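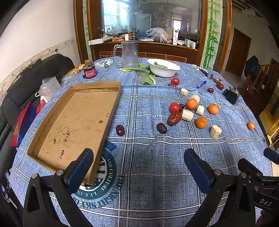 Figure 1. Gripper fingers, cardboard tray and food items on the test table.

3. Equipment plan
Gintarė Ots and I compared two offers, from Raltov and Besport. We have 100 euros for small parts, and spare finger pads take about 30 of it. The pads come first — without them we must stop the work.

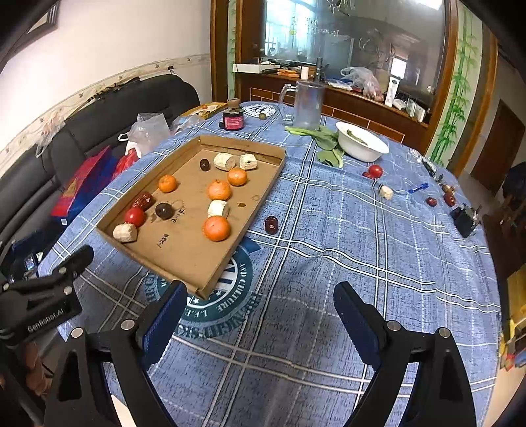
The tray and the food we buy in an ordinary shop, so they are not in the table of costs. A second set of bolts was ordered in February. The Besport offer is still open.

Indrek Rozīte, 2019-03-08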